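Search this site Go

A morning at the Trevovach open day

I had been meaning to get to the Trevovach open day for years, and this November I finally did it. The old works sits at the bottom of a steep lane, and by half past nine the yard was already full, so I left the car by the chapel and walked down with a very good sausage roll from the van at the gate. Entry was 2 pounds, which went in a bucket.

You get a paper map with 19 stops on it. I managed 18 and I'm still cross about the last one (the slip store, shut by the time I got there).

The Golten building comes first and it's the noisy one. They were pressing saucers and let us stand surprisingly close. I could have watched the trimming for an hour - long curls of clay dropping off the edge into a tray, and then suddenly a clean rim. A boy next to me asked if he could keep a curl and was handed a whole bagful! Upstairs is the glaze room, with test tiles hung all the way along one wall. The purples and the blue-greens were my favourites by miles, and I was pleased to find those shades again later on.

Pearce yard had the secondhand stalls. I came away with five odd egg cups and a jug with a chip in it, all wrapped in newspaper, and then had to carry them round for the rest of the day. Leave your shopping until the end if you go. The tea room is across the yard and the queue moves faster than it looks.

After lunch I went into the Ninex room, where the tables are laid, and I stayed for about half an hour. It's such a simple setting: a lavender plate, a mug in a soft blue-green, plenty of white table left between them. And on the plate, a little pumpkin, striped orange and cream. I thought it was the most cheerful thing in the whole place. The plate has a raised rim that catches the light, and the purple makes the orange sing. I've got plain white plates at home and I went off them on the spot.
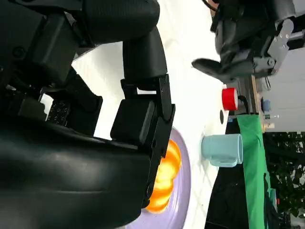
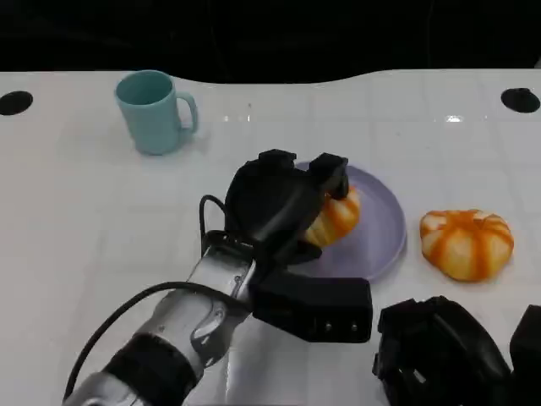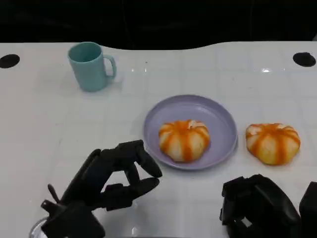

The Ninex room: lavender plate, little pumpkin and pale mug on the white table.

I was back up the lane by four, with sore feet and every egg cup in one piece. Wear flat shoes, as the cobbles in Pearce yard are slippery, and bring cash for the stalls. Next year I'm starting with the slip store.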